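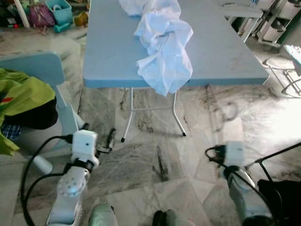

### 3.2 Household sample

Water use was recorded in 743 households in Sokoleck and Stolell, drawn from a mailing list of 1,000 addresses. Each home kept a laundry diary from April onward, noting load size, cycle and drying method.
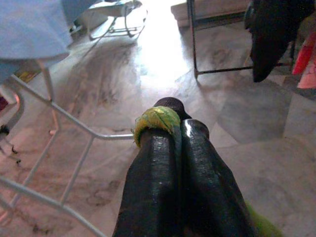
Diaries with gaps of more than 2 weeks were dropped, which left just over 600 for the main model. Meter readings came from the Vahidi utility and were matched to diary entries by hour. Homes in Stolell ran fewer but larger loads (Figure 2).

**Figure 2.** Loads per week by town and household size.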